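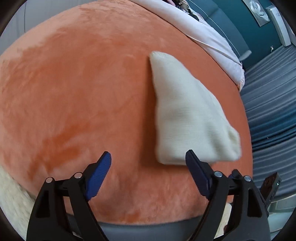 How to Fold a Thick Sweater Without Starting a Fight With It

by Geeta Pathak

A hanger will give your sweater shoulders it didn't have when you bought it. Mine came back from one August on a hanger looking ready for football. Fold your knits. It takes two minutes, most of them spent looking for the other sleeve.

Step 1. Find a flat place.
A bed is fine. So is anything else soft and big enough, as long as the cat has been told. Dark pile sheds onto pale knits, so lay down an old pillowcase if yours is that kind.

Step 2. Lay it face down and smooth it from the middle out.
Use your palms. Pulling on the hem makes it longer, and it will stay longer.

Step 3. Fold in the sides.
Bring one side to the center of the back, then lay the sleeve straight down along it. Do the same with the other side. Thick sleeves like to stack up in a lump, so keep them next to each other.

Step 4. Fold up from the hem.
Thirds for a drawer, half for a shelf. My heaviest weighs 700 grams and refuses thirds on principle. It gets a shelf.

Step 5. Check the inside before you put it away.
Turn a corner back and look at the underside in decent light. On a cream sweater the outside can be all cheerful embroidered cherries while the inside has gone a bit yellow. If you find that, unfold everything (sorry) and wash it first. Cool water, a little wool soap, 90 minutes of soaking, and no wringing. Dry it flat, then go back to Step 2.

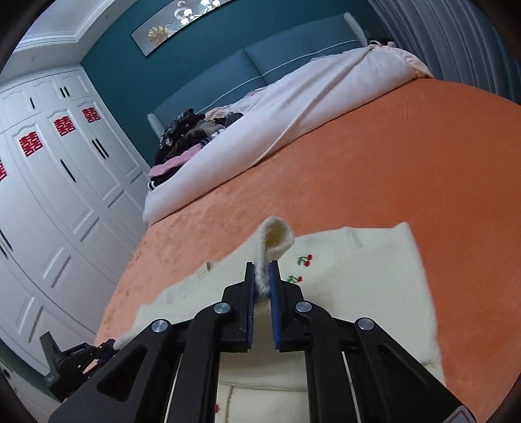
Can I stack folded sweaters on top of each other?
Two or three thick ones is plenty. Put the heaviest at the bottom, and keep anything with embroidery near the top so the stitching doesn't get pressed flat.

Step 6. Put it away.
I use a Lolico cotton bag for the summer and a plain shelf for the rest of the year. Skip the vacuum bags for chunky knits. They come out looking like crackers and take days to forgive you.

Next on the list: scarves, which have no sides and should be easier.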